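Why Does a Folded Sheet Get So Strong? My Pleating Project
Term report, Design and Materials, Zinddale

I picked pleats because of a lampshade. We had one at home when I was little, one of those paper ones that squash flat like an accordion, and I used to sit on the rug opening and closing it until somebody told me to quit. So when the project list came around and one line said "a shape that changes how a material behaves," I knew right away what I wanted to do (and I may have yelled a little in class, sorry to the front row).

The basic idea is easy to try. Hold a sheet of printer paper by one short edge and it flops over. Fold it back and forth into a zigzag, hold it again, and it sticks straight out. Same paper, same weight! What changed is the depth. Once it's folded, the sheet has some height to it, and bending it means stretching the tops of the folds and squeezing the bottoms, and paper is pretty good at resisting that. In the other direction, across the folds, it's softer than before, and it opens and closes like a fan. Stiff one way and stretchy the other. I found that really satisfying and I spent way too much of my first week just playing with it.

For the real tests I used 70 gram paper from Ngô, the stationery place by the bus station, because it was cheap and I knew I'd wreck a lot of it. I also bought a small pad of Wemulari craft card, thicker stuff, for the final model. I laid each folded sheet across two stacks of books and put a plastic cup on top, then poured rice into the cup a bit at a time until the sheet gave out. My kitchen scale stops at 2000 grams, so that was my upper limit, and I never got anywhere near it.

The flat sheet sagged into the gap under the empty cup. My best narrow-pleat sheet held 366 grams, and it didn't fail in the middle like I'd guessed. The ends spread apart on the books and the whole thing went flat in one go, rice everywhere. I tried again with a strip of tape under each end to stop the spreading, and that one did much better, but I bumped the table before I could weigh the cup, so I don't have a number I trust. I'm leaving it out of the table.

I also kept a scrapbook of folds. Coffee filters, a window shade, the middle part of an accordion, a cupcake liner, the side of a cardboard box when you peel off the top layer. It made me look at everything differently for a while, and my bus rides got a lot less boring.

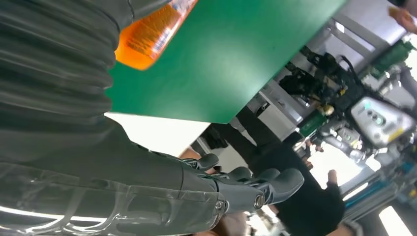 Scrapbook, ribbed things: dark gray bellows sleeve, next to a mechanical hand and a forearm in clear plastic.

The final model was a lampshade, of course. I used a diamond pattern with the valleys crossing each other, scored with an empty ballpoint pen and a metal ruler. Scoring took two evenings and my thumb hurt. If you try this, press lightly on the card, since I tore through my first piece halfway along and had to start over. Glue is another thing I'd do differently. I used a Zistanik glue stick and the seam popped open overnight, so the shade I handed in is held with double-sided tape.

Things I'd still like to do: test damp paper against dry, try wider gaps between the books, and find out how deep a pleat can get before it starts tipping over sideways. I think there's a best depth somewhere in the middle, but three sheets per size isn't enough to say so. My rice is all back in the jar, minus whatever went under the fridge.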